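Rarnix Bench and Workroom Guide
Section 4: Laying Out a Shared Workroom

This section covers the workbench, the floor cables and the walking space between benches. Read it through once before you move anything. Two people can finish an average room in a morning.

4.1 Before you start

You will need a tape measure, painter's tape, a soft broom, a dry cloth and a pack of reusable cable ties. Power down anything that will be moved and let it stand until it has cooled.

Caution: Do not drag a cabinet across a smooth floor. Lift it with a second person or use the Povasholm sliders supplied with the cabinet kit.

4.2 Placing the benches

1. Mark the walkway first. Run two lines of painter's tape the length of the room, 1000 mm apart at the narrowest point.

2. Set the first bench against its tape line with the planks running along its length. Check that it does not rock. If it does, turn the foot under the low corner until the top sits firm.

3. Place the remaining benches. Where there is a pillar, leave at least 400 mm between it and the nearest bench edge so that a person can pass with a box in hand.

4. Stand tall cabinets at the far end of the room, in one line, doors facing the walkway. Open every door fully before you fix the cabinet in place.

Note: Wooden tops move a little with the seasons. If your room is heated from November on, recheck the feet after the first few weeks.

4.3 Small screens and tablets

1. Stand the screen near the back of the bench, clear of the edge.

2. Turn it so the ports can be reached without lifting it.

3. Leave a hand's width of slack in the lead. A tight lead will pull the screen over the first time someone leans on it.

Note: The Vestberg stand fits screens up to 13 inches. Larger ones need the wall arm (part 102).

4.4 Cables on the floor

Most trips in a shared room happen here. Gray and white cables are hard to see on a light, shiny floor, so do not rely on people noticing them.

1. Unplug each cable at both ends and lay it out straight. Throw away any that are cracked or crushed.

2. Route what is left along the wall or under the bench. If a cable must cross the walkway, it goes under a cover strip — never under a mat.

3. Tie loose lengths in flat loops and hang them from the hooks under the bench top.

4. Pick up unused leads. A plug left lying on the floor is easily stepped on, and the pins bend.

Caution: Do not tie power leads and data leads in the same bundle.

4.5 Keeping the bench tops usable

Small tools go back to the tray at the end of each job. Bare circuit boards should lie on an antistatic mat or stand in a rack, away from drinks and metal scraps. Wipe wooden tops with a dry cloth; if a mark stays, use Masanja wood soap and very little water.

Walk the room once a week with the checklist in Section 9. Layout questions go to Bożena Stępień, and orders for spare feet, hooks and cover strips go to Ok-hee Sun at the parts desk.

Section revised February 19, 2025.

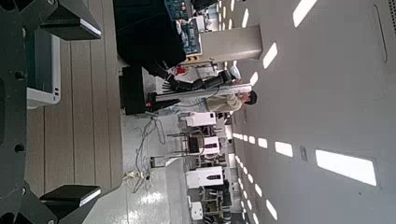
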